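Hokamo brings its phones to Canada in July

Hokamo has confirmed that it will start selling phones in Canada in July, its first move into North America. The company has been a regular name in Southeast Asian shops for years and opened its first European store last fall. Until now, Canadian buyers who wanted one had to import it and do without a local warranty.

Two models will be available at launch. The Bevholm is the larger and more expensive of the two, with a 6.7-inch screen, 256 GB of storage and a 5,000 mAh battery. It will cost 700 Canadian dollars before tax. The Iltance is the budget model. It has a smaller screen, half the storage and a plastic back, and its price will be announced closer to the release.

Both phones support the main Canadian 4G and 5G bands. Hokamo says it tested them on all three national networks, but it has no carrier deals in place. That means no monthly plans with a discounted handset, at least for this year. Phones will be sold unlocked through Hokamo's own website and through the electronics chain Rowbotham, which will stock them in 33 stores, most of them in Ontario and British Columbia.

The first 3000 online orders for the Bevholm will include a 30-watt charger. Later orders come with a cable only. Rowbotham will sell the charger separately but has not given a price.

Software has been the usual complaint about Hokamo phones sold in Asia. They ship with a long list of preloaded apps, and some of those show ads in the notification shade. The company says the Canadian version will have fewer of them and that any app it adds can be removed. It is promising three years of Android version updates for the Bevholm and two for the Iltance, with security patches for a year beyond that in each case. Other brands at the Bevholm's price go further, so anyone who keeps a phone for a long time should compare before ordering.

Warranty repairs will be handled by mail through a service center in Mississauga. Rowbotham stores will take returns within 30 days but will not do repairs at the counter.

There is no word on a United States release. Hokamo said only that it is "looking at the region as a whole."

Preorders for the Bevholm open on the Hokamo site on May 29, 2026. The Iltance will go on sale without a preorder period. 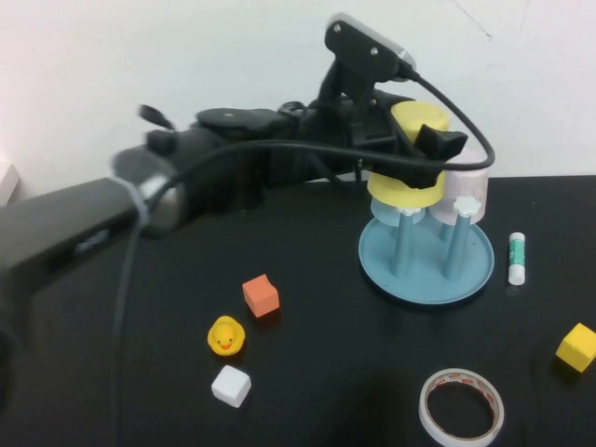
A black robot arm over a matte black tabletop.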